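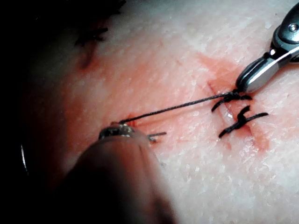
Stitch Work: Knots, Thread and a Good Long Afternoon

Galleries > Skills Room > Suturing

February – by Lilibeth Sarmiento

Latest Galleries Courses Visit Contact

I have wanted to put up a suturing gallery for ages, and now that I have one I keep going back to look at it myself! Both pictures come from the practice bench in Room 143 at Tremumero, up close, where you can follow the thread and see what a knot looks like once it is lying on the pad. If you have only ever seen stitches on your own knee, I think you'll enjoy the view from this side of the needle.

Simple black thread is my favorite for practice. It stands out beautifully on a pale surface, and every loop and every tail is easy to read, even the ones you wish you could hide. Lighter thread has its fans at Tremumero (hello to the whole Agbayani group, who bring their own), but for a first go I hand out black every time.

Closing the cut

The opening picture at the top of the page is the one I would hang on the wall. Two knotted stitches are in on the right side, one just below the other, and the edges of the cut come together between them. I love how straight the long strand runs, pulled taut from one tip to the other and keeping nearly the same line as the cut. There's a reddish stain spread above and below the cut too, strongest near the middle and the right.

Look at the tails on the upper knot, with one curling down to the left. I'm fond of a tail with a bit of personality, though I do ask people to keep theirs short. Long tails get caught up in the next stitch, and then you spend your break picking them out – ask me how I know.

Needle, loop and loose end

Curves everywhere in the second one! The needle sweeps out to the right in a thin bright arc, and the black thread wraps around the jaws that hold it, loops up and over toward the other instrument, then hangs down and swings back to a loose tail. Off to the left a short strand stands almost upright all by itself. I didn't notice it the first time I looked, and now it's the first thing I see.
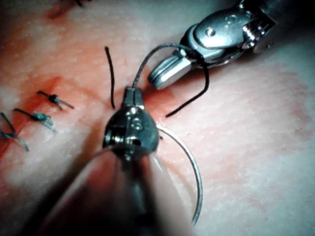
Loops like these are where most of the learning goes on. A stitch is quick to explain, but getting thread to wrap the way you want takes an awful lot of happy repetition, and I still get a little thrill when a knot settles flat. My own habit is to do one row slowly, put everything down, drink some water and then do the same row again at whatever speed feels comfortable. The second row nearly always looks better, and the third is usually terrible, so I stop at two.

For those who asked after the last gallery, the course that goes with these pictures is Sukance, our beginner series in 4 parts. Ukik is the follow-on, with deeper cuts and finer thread, and you'll want a few evenings of plain knots behind you before you try it. The course sheets are on the shelf inside the door of Room 143. Please put the spare pads back flat, or they curl.

More stitches soon – I have my eye on a running stitch for the next set.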